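FOR IMMEDIATE RELEASE

Drirklow Reading Rooms to Stay Open Late All Winter

Starting in October, you can walk into the Drirklow Reading Rooms after supper, hang up your coat and stay until 10 p.m. I've wanted to write that sentence for a long time, and I'm thrilled that I finally get to!

I run the Reading Rooms, which means I write the press releases too, so please forgive me if this one sounds more like a letter. We've always closed at 6 p.m. That was fine for retired folks and for anybody with a free afternoon, and pretty useless for everyone who works a regular shift in town. I used to lock the front door and watch people come up the steps, read the sign and go back down again. It bugged me every single time.

So last winter we asked. We put a paper survey on the front desk and another one at the Varghese Bakery across the street (thank you, Varghese, for letting us take over half your counter). We got 595 of them back, a few with frosting on them. The question at the top was simple: when would you come if you could come any time you liked? Evenings won by a mile. Plenty of people wrote a note on the back, too, and I read every one. Somebody wanted a quiet place to study for a nursing exam. Somebody else has a new baby at home and said she'd pay good money to sit in a chair for one hour with nobody touching her. We don't charge, but the chair is hers.

The new hours run through the end of March. The front room stays open for talking, board games and the newspaper crowd. The back room is for quiet, and I do mean quiet, so please take your calls out to the hall. The children's corner closes at 8 p.m., but kids are welcome to stay later with a grown-up.

We've also added 62 seats. Some came out of storage and needed new legs, and the rest are secondhand from the old Nundden Hotel, which was clearing out its dining room. They're the heavy kind with the green backs. If you had your wedding dinner at the Nundden, there's a fair chance you've sat in one before, so come say hello to it.

Paying for all this took a while. Keeping the lights and the heat on for four more hours a night costs real money, and our regular budget didn't have it. The Reveo Fund, which helps small libraries and reading rooms around the county, is covering the winter's heating bill. The rest came out of our spring book sale, which brought in $3,629. That's the best sale we've ever had, and I'm still finding price stickers on my sweaters.
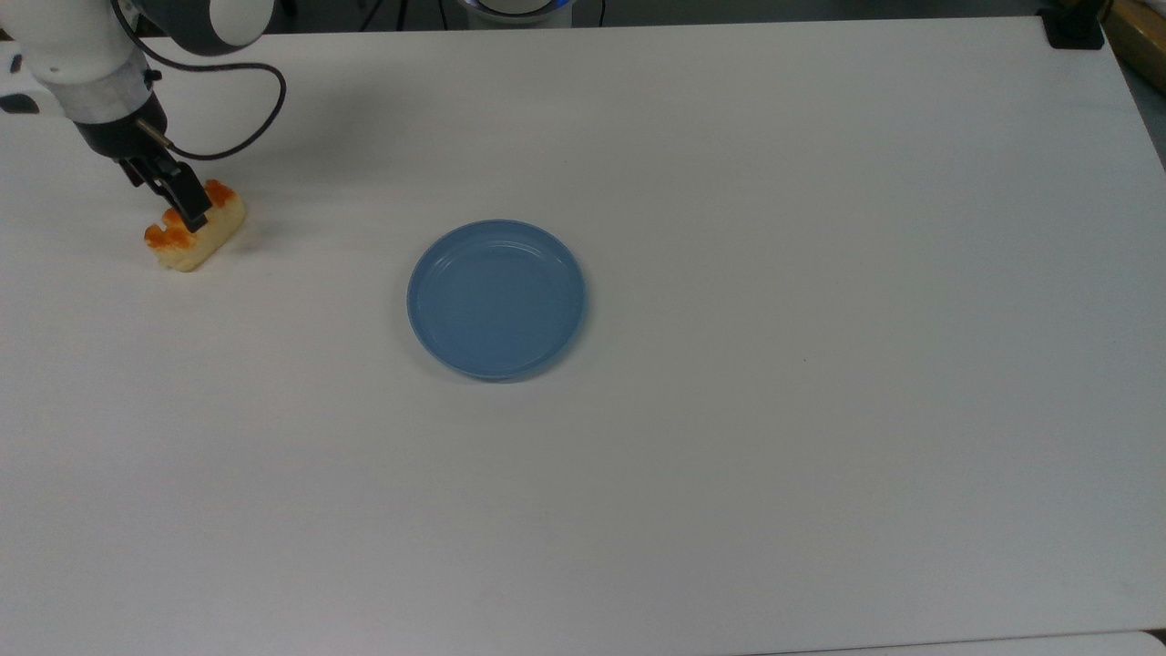 DRIRKLOW, October

The first late evening begins at 6 p.m., right when we used to lock up. There's no ribbon and there won't be a speech. We'll have hot cider, a big tray of rolls from the bakery and a table of brand-new paperbacks that haven't been checked out by anyone yet. First come, first served on those, and please don't hide them behind the atlases. I know that trick. I invented that trick.

Once the season gets going, we'll hold two regular get-togethers. One is a read-aloud hour at 7 p.m. in the front room, where you bring a page or two of anything you love and read it to whoever's there. Cookbooks count. So do seed catalogs, and I've heard a very good reading of one. The other is mending night, when you can bring a book with a loose spine or a torn page and we'll show you how to fix it with paste and a lot of patience. We supply the paste. Family Bibles and grandma's recipe binders are welcome, but if something is truly old or fragile, call first so we can talk about whether it should be handled at all.

A few practical things, in case you're planning a visit. The side door on the alley will be the evening entrance, with a ramp and a light over it. The parking lot behind the bakery is free after 5 p.m. Coffee and tea are in the front room, and you can bring your own food as long as it stays out there. You don't need a library card to come in and sit down. You do need one to take a book home, and we can make you one at the desk in 2 minutes if you've got something with your address on it.

We'll be closed on the evenings of major holidays, and if the weather turns ugly we'll follow the school district: if they cancel evening activities, so do we. Closings will be posted on the door and on our phone message.

We could still use reading lamps, by the way. The clip-on kind are perfect, and so are plain desk lamps with a cord in good shape. Drop them at the front desk any time we're open. We have almost enough puzzles to last until spring, so please hold off on those for now (I mean it, the closet won't shut).

About the Drirklow Reading Rooms

The Drirklow Reading Rooms are a free public reading space and lending library in the middle of town. We lend books, magazines, audiobooks and, in the summer, fishing poles. Anyone can use the rooms, wherever they live.

Reporters who'd like to stop by are very welcome, during the day or in the evening. Call the front desk or just come in and ask for me. I'm usually the one up on the stepladder.

###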